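From: Sheila Blackburn
To: Cudstead Carvers list
Subject: Re: Finish for outdoor relief panels, and the May show

Matvii Tymoshchuk wrote:
> I have two relief panels in white oak going to the Usman courtyard.
> They will hang on a north wall with an overhang, but rain does blow
> in. The last pair I did for an outdoor spot got three coats of spar
> varnish and it was peeling at the bottom edge inside two years. I
> would like to use oil this time but I am worried about the oak going
> black. Also, has anybody heard what size limit they set for the
> show? The form I have is from last year.

Matvii,

I gave up on varnish for carved work outside. It holds on the flat parts and lets go at every sharp edge, and a relief panel is mostly sharp edges. Once water gets under it you have to strip the whole thing, and getting old varnish out of a background full of leaves takes longer than carving it did.

My heron panel at the Villis boat landing has been up for six winters with nothing on it but thinned tung oil. I put on five coats before it was hung and one more every spring. It has gone gray along the top, which I like. The oak has black marks in one place only, where I was careless and used a plain steel screw. Use stainless or bronze for anything that touches oak and keep steel wool away from it completely.

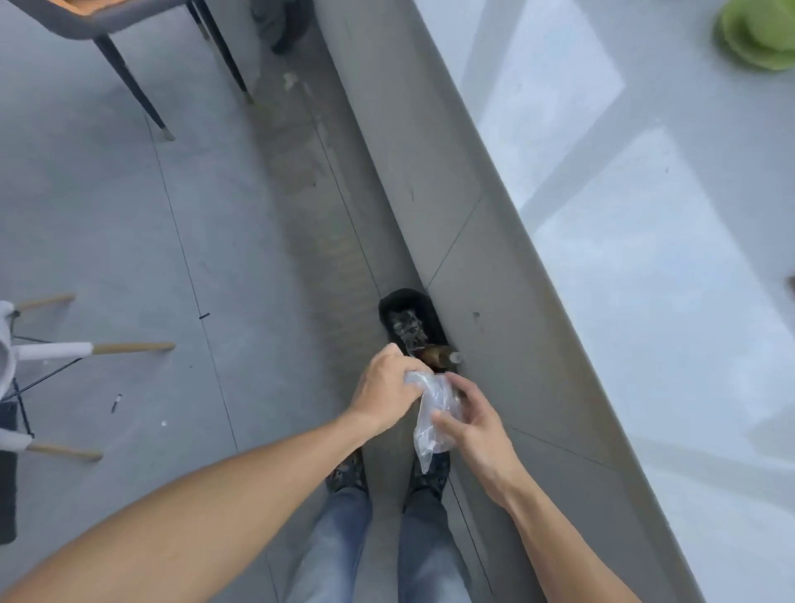
Do you need to seal the back of the panel as well as the front?
Give the back the same number of coats as the front, and put extra on the end grain.

Sun-ja Lim lost a nice cedar panel to cupping because the back was left bare against a brick wall. She now hangs everything on half-inch spacers so air can move behind it. I copied her on the heron and it has stayed flat.

As for the show, Dong-hyun Shim sent me the new form last night. Wall pieces can be up to 48 inches on the long side, and anything over 40 pounds needs its own hanging cleat. The fee is 10 dollars a piece. They had 268 entries last year and ran out of wall, so expect them to be strict. Drop-off is at the Sotuvach building, side door, from 9 in the morning until noon. I will forward the form to anyone who writes to me off list.

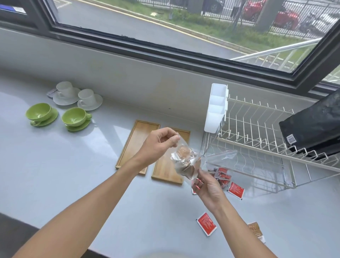

Small carvings are judged on a separate table this year, and I think that is a good change. Seung-woo Wang had a set of netsuke-size fish in boxwood last time and they were lost next to the big burl bowls. If you are bringing small pieces, pack each one by itself. A clear plastic bag like the one with the round cookie in it is big enough for most of them, and the people at check-in can see what they have without unwrapping it. Write your entry number on a slip of paper and put it inside with the carving.

One more thing on the oil. Hang your rags outside, opened out flat, until they are stiff. Don't leave them in a pile on the bench. Tung is slower than linseed but I treat them the same.

Matvii, if you want to see the heron before you decide, the landing is open until dark and the panel is to the left of the ramp. Take a look at the bottom edge, since that is where yours failed.

Sheila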